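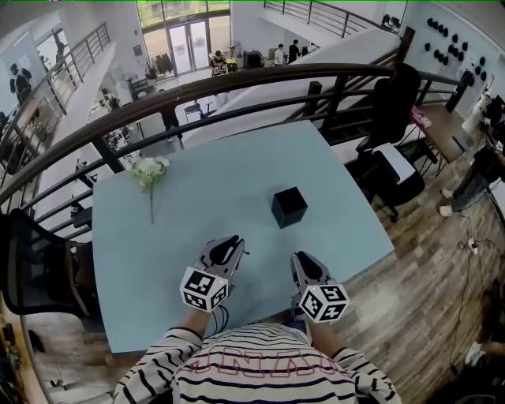
1/9 Notice from Tindmont: hand-held gripper work paused on the mezzanine

Tindmont has paused all sessions with hand-held grippers at the mezzanine tables following a fault on Friday morning. No one was hurt. This thread sets out what we know so far and what we ask of staff and visitors.

2/9 The task in question is a simple one. An operator stands at the blue table with a gripper in each hand and moves small items, among them a black cube and an artificial flower. The recordings are later used to train the Gornilov arm.

3/9 At 10.40 the right-hand gripper of pair 19 closed without the trigger being pressed and did not open again when it was released. The operator, Mirko Serra, put both grippers down on the table and called the shift lead. This was the correct response and we thank him for it.

4/9 The gripper was opened by hand and taken out of use. Debora Morelli, who leads our hardware team, found that the return spring had slipped from its seat and was pressing against the trigger link. The spring had been fitted during a routine repair in June.

5/9 A second matter came to light during the check. The marker cube at the base of the same gripper had worked loose and could be turned by 2 degrees. The position data from that hand cannot be relied upon. Of the 3,699 recordings made for this task, 545 used pair 19 after the repair, and all of them have been withdrawn.

6/9 We have also looked at the place of work. The tables stand near a railing, with an open floor below where people walk and sit. Nothing fell on Friday. Even so, a gripper that sticks and is then shaken free could send an object over the edge, and our risk assessment did not cover this. It should have done.

7/9 Before work starts again:
- every pair will have its springs and marker cubes checked by Cinzia Lo Presti's team
- wrist straps will be worn on both hands
- the tables will be moved back from the railing, and power leads on the floor will be covered

8/9 If a gripper sticks, please do not shake it or pull at the jaws. Put it down on the table, step back and tell the shift lead. Faults should be logged the same day, including those that clear by themselves - two earlier reports of a stiff trigger on pair 19 were made by word of mouth only.

9/9 The maker, Fliltenico, has been sent the part and our photographs. Partners who have received data from pair 19 will be contacted directly by Rosario Marchetti. Other questions may be sent to the safety desk.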